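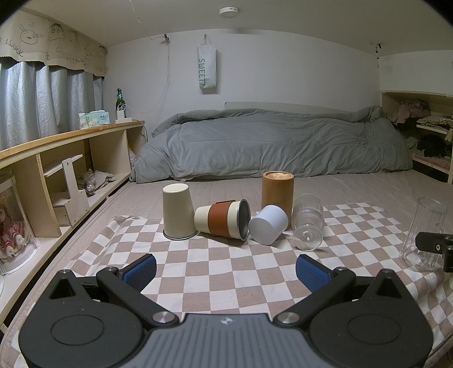 Course Notes, Unit 3: From Recorded Gripper Motion to an Executable Policy
Instructor: Negin Abbasi
Laboratory supervisor: Mojtaba Pakzad

3.1 Scope

Unit 3 covers the software path from a hand-held demonstration to a command that the arm controller will accept. Students should have finished the reading on rigid transforms and should be able to convert between quaternions and rotation matrices without reference material. The mechanical design of the gripper was treated in Unit 2 and is not repeated.

3.2 Time alignment

Each demonstration is stored as two streams, the wrist camera images and the pose estimates. The streams start at different moments and run at different rates. The Havex loader reads both and resamples the poses at the image timestamps, using linear interpolation for position and spherical interpolation for orientation.

Latency must be measured before any training is attempted. An image records the world as it was when the shutter opened, while its timestamp is applied on arrival at the host computer. If this delay is left in the data, the policy learns to act on a position the gripper has already left. The error is small during slow approach and large at the moment of closing.

3.3 Choice of action frame

Actions may be written in the world frame, the base frame of the arm, or the current frame of the gripper. This course uses the current gripper frame. A relative action carries no information about where the demonstration took place, and the same grasp recorded on a bed or on a kitchen counter gives similar numbers. The cost is drift: small errors add up over a long sequence, and the policy must correct them from the images.

Gripper width is kept as an absolute value in every case. Students who convert width to a relative value will find that the fingers fail to close fully on thin objects.

3.4 Perception of cups and glasses

Drinking vessels are the standard object set for this unit. They are difficult for three separate reasons. Clear glass gives poor depth readings and takes on the appearance of the cloth behind it. Polished steel reflects the fingers as they approach. A cup may also be upright, inverted or on its side, and each pose calls for a different approach direction.

The Shahbazi segmentation module returns one mask for each object and a confidence value. On clear glass the mask often covers the rim and omits the wall. Do not fit a cylinder to such a mask. Pass the image crop to the policy directly and allow it to learn the approach from demonstrations.

For a vessel on its side, the direction of the opening should be labeled - the grasp is different when the open end faces the gripper.

3.5 Planning and control

The policy predicts a short sequence of future poses. The Bralov planner checks each sequence for joint limits, self-collision and contact with the support surface. A soft surface such as a mattress has no fixed height, and the surface plane must therefore be estimated again at the start of every episode. A sequence that fails any check is discarded and the arm holds its last safe pose.

Only the first part of an accepted sequence is carried out before the policy is queried again. Executing more of it gives smoother motion, and executing less gives a faster response to a rolling object.

3.6 Assignment

The assignment set contains 730 demonstrations, of which 47 are reserved for validation and must not be used for training. Submit the following through the Gritasance portal:

The measured camera latency, with the method used.
A plot of position error before and after alignment.
A written account of one failure on a transparent object, 18 lines at most.

Code that does not run on the laboratory image will be returned without a grade. Questions on the loader should be sent to Mojtaba Pakzad. The submission deadline is December 4, 2022.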